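Community > Kitchen & Table > Serving and Plating

Square brown plate on a white table, what do I serve on it?

Perrine Lebrun
24 October 2022

Hi all! I bought a square brown plate at the Monavau shop in May (they had more than 100 of them stacked by the door, I have no self-control) and I love it, but I can't work out what looks good on it. My table is big and white and very plain, and whatever I put down there looks a bit lonely. So far I've only tried small orangey things, one piece at a time. The color is nice against the brown, I think? But my sister says it looks like somebody's leftovers.

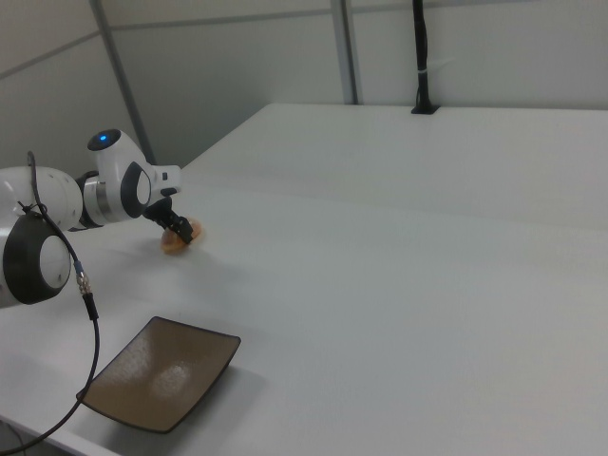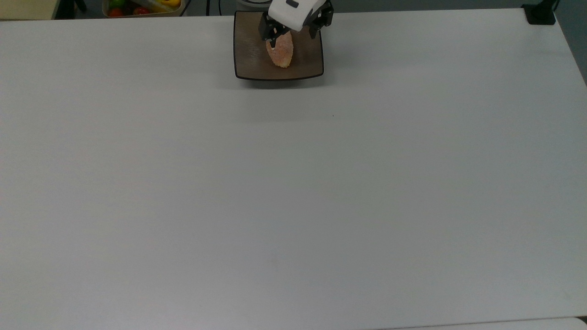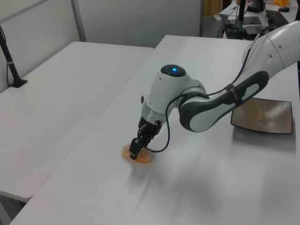
White table, square brown plate, orange food. The middle one has the food on the plate.

I have people coming over soon and would like to do a little snack plate before dinner. Should the food go in the center or off to one side? Do I need a cloth under the plate? And does one color of food on brown work, or do I have to start buying parsley?

Jacqueline Texier

Oh I like that plate! I have a set from Hervieu that's darker and rounder, and I fought with it for a whole winter before I got anywhere, so let me save you some time.

First, orange on brown is fine. It's a warm color on a warm color and it looks like food, which you want. What's making it lonely is the single piece. A square plate has all those corners, and one small thing in the middle makes you look at the corners. Put several pieces down close together, overlapping a little, and let them run from one corner toward the other. I do this with cheese puffs and with slices of smoked salmon on toast and people always take a photo before they eat (my husband doesn't, he just eats).

Second, I'd turn the plate. Set it down so a corner points at your guests and it looks a lot less like a tile. Your white table will help you there, you get a nice strong shape against it.

I wouldn't bother with a cloth under it. If you really want something, try a plain linen napkin folded long and laid next to the plate, in cream or a dusty blue. I got mine at Fenari and they've been through the wash more times than I'd like to admit, still good!

As for green, you don't need parsley, but a few little cornichons or a handful of arugula in one corner would wake the whole thing up. Put it on at the last minute or it goes sad on you.

Benoît Bodin

just buy a white plate

Ysaline Rey

Benoît, a white plate on a white table would disappear, come on.

Perrine, I agree with Jacqueline on most of it but I'd keep the food in the center and leave the edges clear, especially if it's anything crumbly. Those raised edges are handy for passing the plate around and you don't want people's thumbs in the snacks. Also get 2 more plates if the shop still has them! Three in a row down a long table looks great, and you can do one orange, one green and one with bread. I did that for my mother's birthday and had nothing left to put in the fridge afterward.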